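Speaker notes – gripper comparison talk, January 15, 2018

Slide 1. Thank the host, give the title, say questions are fine at any time. We compared two finger sets for the hand-held grippers, the Balier and the Heo. Same operator, same camera mounts, same table.

Slide 2. The task. Pick up a small red piece at the blue tray and set it back upright. Say that a thin upright piece is hard on wide fingers.
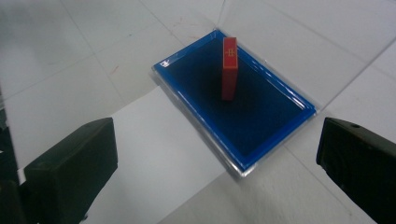 Each finger set got 80 tries, in blocks of 10 with a short break. A try failed if the piece fell over or the tray moved. Mention that we threw out one block from August and ran it again – the controller clock had drifted.

Slide 3. Setup. Two grippers, one in each hand, each with its own cable. Only the right one was scored. The Skallau controller logs finger opening, and its lag was the biggest complaint. 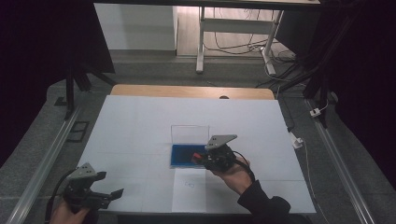 Results next. Balier dropped the piece 12 times, Heo 2. Pause here, people will want to write that down. Most Balier drops came at release, when one finger let go before the other. Plalent is sending softer pads and we'll repeat the test with those.

Slide 4. Camera view. With the fingers wide open you still get the tray and a good part of the table.
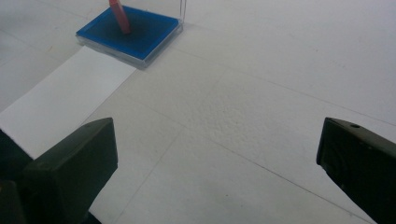
We tried a lower mount too and lost the far side of the tray, so we went back. Skip the lens table if time is short. Go to the cost slide, then questions.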